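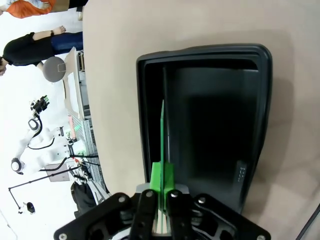
From: Phyllis Nuttall
To: flelgate-tabletop list
Date: 01/12/2020
Subject: Re: [flelgate] Loose bits, and what to put them in

Marguerite wrote:

> Can we please settle the tray question before the February swap? I have
> now read both camps twice. One camp says everything goes in bags inside
> the box. The other says open trays, so you can see what you've got. I
> have 22 bags from last time and no idea what is in most of them, because
> somebody wrote on them in a marker that rubs off. I'm not accusing
> anyone. It was me.
>
> Also, what are people doing with the stand-up pieces? The flat ones on
> block bases? Mine bend if I so much as look at them. Do they come off
> the bases for storage or not?
>
> M.

Marguerite,

I am in the tray camp, have been since before there was a camp, and will try to be gracious about it.

The case for bags is that they're cheap and they close. I grant both. The case against bags is your own message. A bag is a fine place for a thing you never intend to use again. If you want to put the green pieces back after a game and have any chance of finding them the next time, you want a big open tray, sitting on the table, in a color nothing else in the set is. Black is good. Everything shows up against black, including crumbs, so you'll learn something about your players too.

Get a deep one. I started with the shallow kind sold for paint, and the first time anyone bumped the table the whole contents went under the radiator. A raised lip and rounded corners are worth paying for. The corners matter more than you'd think if you have short fingernails and have ever tried to get a flat piece out of a square one.

On the stand-ups: leave them on their bases. I know the Lockwood rules sheet says to take them apart "after each session." Whoever wrote that had a fresh set and a great deal of free time. The slot in the block loosens a little each time you pull the sheet out, and after one winter of obedience I had a whole forest lying on its face. Mine have stayed assembled for 2 years now and they stand up straight, apart from the one the dog had.

How you put them in is the part people get wrong. Hold the block, never the sheet. The block is chunky for a reason and the sheet will take a curl from a warm thumb. Line the sheet up with the long side of the tray, lower it base first, and let go when the base is down. If your tray has a rib running along the inside near one wall, keep the sheets parallel to it and work outward from there. It makes a row, and the row keeps the next one from leaning. If you drop them in crossways they hook on each other at the points and you lift out three when you wanted one.

I will also say, since it came up last fall and got heated, that I don't think it matters whether you have the Flidora blocks or the Skulonier ones. The Flidora ones grip better. The Skulonier ones are a nicer green. People on this list have stopped exchanging holiday cards over less, and I'd like to keep getting Walt's, as his wife does the lettering.

Now the marker. Don't write on the tray either. Paper label, clear tape over it, stuck on the outside of the short end. If there is any raised lettering molded into the plastic, put the label somewhere else, because it will not stick there and you'll find it on your sock. I have a small roll of the good tape and will bring it to the swap, on the understanding that it comes home with me this time.

For the swap itself, I'd suggest the following, and if anyone hates it, say so on the list and not to me at the grocery store:

- Stand-ups travel on their bases, in a tray, with a dish towel laid loosely over the top. Do not tuck it in. Tucking is how we lost the hedges.
- Small flat tokens can go in bags. There, I said it.
- Sort by color before you arrive. The last time we sorted on the spot we were still at it when they wanted to lock up, and I went home with half of someone's river.
- If you're giving pieces away, put them in a tray you are also willing to give away. I have been waiting on the return of one since a swap I no longer like to discuss.

I had a go at counting my own set over the holidays, to see what I could spare. The sheet in the lid claims 183 pieces. I stopped when I was well past that and hadn't reached the bottom, so I evidently own some of yours. Send me a list of what you're short and I'll look.

The fold-down table at my place is free most afternoons if you want to come over and go through those bags. It's a plain beige top with a curved edge, so things do roll off the left side. Bring the bags, bring the marker, and I'll throw the marker away for you.

Phyllis

--
flelgate-tabletop mailing list
Message 2663 in archive
To leave the list, reply with "unsubscribe" in the subject line. Please do not send it to everyone.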